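Startseite Hefte Archiv Autorinnen und Autoren Suche
Rubrik: Materialkultur und Spiel

3.2 Markenzeichen auf Plüschobjekten

Die Sammlung Sadar umfasst 179 Stofftiere und Stoffgegenstände, darunter acht Nachbildungen verpackter Lebensmittel. Mazurek und Kołodziej haben den Bestand im Dezember gesichtet und nach der Art der Beschriftung geordnet. Als Beschriftung gilt jedes Element, das vom Etikett des Vorbilds übernommen wurde — also Schrift, Zahl, Bildzeichen und Umriss des Schildes. Einnäher mit Pflegehinweisen blieben unberücksichtigt.

Am dichtesten ist die Übernahme bei der Ketchupflasche (Abb. 4). Der Körper aus rotem Filz gibt die Form nur ungefähr wieder, das weiße Schild dagegen folgt dem bekannten Umriss in Gestalt eines Schlusssteins. Die Wörter »TOMATO KETCHUP« sind schwarz gestickt, die Jahreszahl 1869 rot.

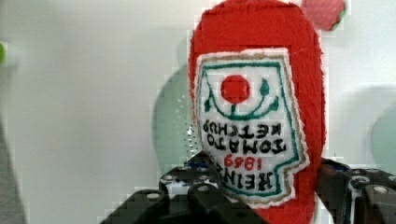 Abb. 4: Ketchupflasche aus Plüsch, Etikett mit gesticktem Schriftzug »HEINZ«. Sammlung Sadar.

Für die Auswertung wurde zwischen lesbarer und angedeuteter Schrift unterschieden. Lesbar ist eine Schrift, wenn jedes Wort ohne Kenntnis des Vorbilds entziffert werden kann. Angedeutete Schrift besteht aus Strichen oder Wellenlinien, die nur die Lage einer Textzeile anzeigen. Beide Formen kommen in der Gruppe der Lebensmittel vor, gelegentlich auch am selben Stück.

Kołodziej ordnet die lesbare Schrift dem Sammlermarkt zu, Mazurek sieht darin eher eine Folge der Lizenzvergabe. Der Bestand erlaubt hierzu keine Entscheidung, da Kaufbelege nur für einen Teil der Objekte vorliegen. Der Vergleich mit der Sammlung Darnby — sie zählt 200 Stücke — folgt in Abschnitt 3.3.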